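Workshop notebook, Saturday, April
Brirnetti minicomic, issue 2, print and bind
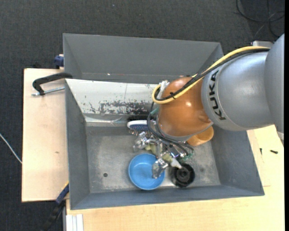 Gray bin and the KUKA arm, Saturday.

Started at 9:40. Rhydian had the corrected files on the server from last night, so the first hour went on proofs. Page 14 still had the old lettering in the third panel ("your brother" should be "your father"). Sandrine fixed it and re-exported only that page. Checked the rest against her marked-up copy and found nothing else.

Run is 1,000 copies, 24 pages plus cover, saddle stitched. Interior is the uncoated cream we used on Kang, cover is the heavier Fonduvmont stock. Ordered 3,000 cover sheets in total, which also covers issue 3 and the signing edition if that goes ahead.

Color. The red on the cover came out too brown on the first two pulls. Arwel thinks the profile is still set for the coated sheet. Switched it and the third pull was much closer to the artist's swatch, though the skin tones on the talk show host went a little pink. Iolo held it next to the issue 1 cover and says they will look like a set on the shelf. Going with the third pull. Taped it inside the back of this book.

Interiors ran from 11:15. One jam at the second feeder, curled corner on the stack. Turned the stack over and it behaved after that. Somebody please order more of the narrow feeder belts, we are on the last one.

Stitching. The staples sat a hair low on the spine for the first batch. Moved the stop up and did the rest. The low ones are readable and flat, so they can go out as press copies. Do not put them in the shop box.

Trim. New blade in. Page 9 has the caption running very near the outer edge and we lose part of the border if the trim is tight. I left the margin at the wide setting for the whole run. Gwion has asked the artist to keep captions further in from issue 3 on. He would like a printed template to send out, and I said I would make one.

Preorders as of this morning were 1,772 across both issues. Ralteck want their share split into two deliveries, the first one going with the posters. Sandrine has the addresses.

Not done:
- cover varnish test (waiting on the sample can)
- back cover barcode, scans fine on my phone but Arwel wants it tried on the shop scanner
- variant cover, the sketch version. Iolo still has the original art at home
- credits page for issue 3 has the colorist's name spelled two ways, ask her which

Stopped at 5:20. Blade guard is back on, guillotine locked, key on the hook by the sink.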